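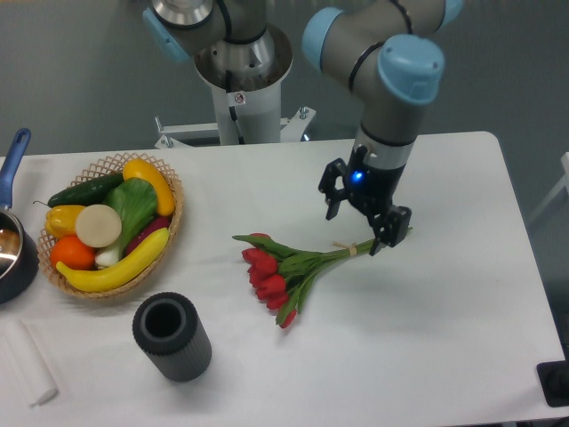

So what is Runetti?

We're a small evening language school that teaches Italian and Portuguese to grown-ups, most of whom haven't sat in a classroom since they were teenagers. Groups are small, the coffee is strong, and you'll be talking in your first lesson.

I'm Asuka Hamada and I started the school after failing to learn Italian three separate times. I had the apps, I had the fat grammar book, and I could still only order a sandwich (badly). Then I signed up for a conversation group run by Tarcísio Pimentel, who refused to speak English to us for the whole hour – and something finally clicked. A year later I talked him into teaching with me. He handles all the Portuguese classes now and picks the songs, so if you get one stuck in your head for a week, please write to him and not to me!

Mahmoud Zerouali joined us next. He teaches the Italian beginners and has the patience of a saint with double consonants. Chie Okabe answers the phone and the email, sorts out the timetable, and will find you another group if your work hours change halfway through.

We opened one November with a single class in a room over a shoe repair shop, where you had to stop talking whenever the big sanding machine came on. These days we have two proper classrooms and a kitchen, and the kitchen is where the best conversations happen.

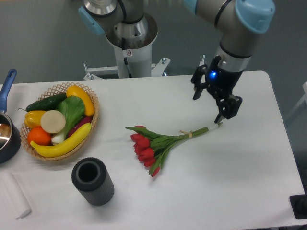
A course with us runs 20 weeks, with one evening class a week, and you can join partway through if Chie thinks the level suits you. You don't take a placement test. You come in for a chat of about 30 minutes, we work out what you already know, and we tell you which group to try first. If it's wrong we move you, no fuss.

We don't give grades either. Homework is short and a little odd – call the school and leave a message in Italian, or write out your grandmother's soup recipe in Portuguese. I still do it myself when I sit in on Tarcísio's classes, and he still corrects my verbs in green pen.

There's a lending shelf by the door, mostly crime novels and cookbooks. Take what you like and bring it back when you're done (somebody has had volume two of my favorite detective series since last spring, and I'd love to know how it ends).

If you'd like to try a class, call or email and ask for Chie. The first one is free.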